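Wekgate picks up second season of Alotura

15/11/2020
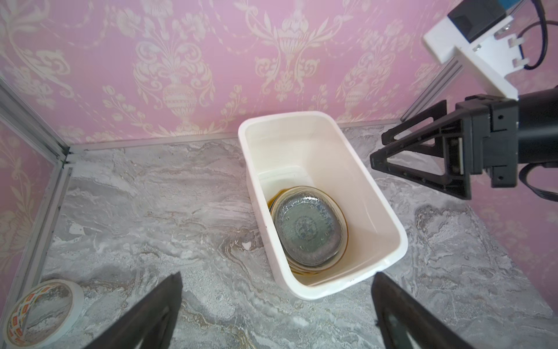

A white tub holding a stack of round dishes.

Kids' channel Wekgate has ordered a second season of the animated comedy Alotura from production company Figueroa. The order covers 43 episodes of 11 minutes each, with delivery to start in March. Season one ended its first run last month and stays on the channel's weekday afternoon block.

The new season will again be made in 2D, with design, storyboards and edit handled at Figueroa and animation split between two outside studios. Stoltov, which joined as distributor after the pilot, keeps sales rights outside the home market and will take both seasons to buyers as one package. Wekgate holds first-run television rights plus two years of on-demand use on its own service.

Alotura follows the staff of a repair shop in a harbor town where most of the customers are sea birds. It is aimed at viewers aged six to nine. Stories in the first season were self-contained. The second will add a small number of two-part episodes, placed so that they can be joined and sold as half-hour specials.

Figueroa said the pipeline has been changed since the first run. Scenes are now tracked shot by shot in a shared database, and the library of reusable backgrounds and props carried over from season one stands at 1,913 items. Storyboard artists are working from home, and voice sessions are recorded one actor at a time - a setup the company expects to keep through the full order.

Scripts for the opening block are locked and animatics are in progress. Music will be delivered in stereo and surround, with a separate music and effects track supplied for dubbing.

Financial terms were not released. Wekgate has not set a premiere date and said the new episodes will be scheduled once the first block has been delivered.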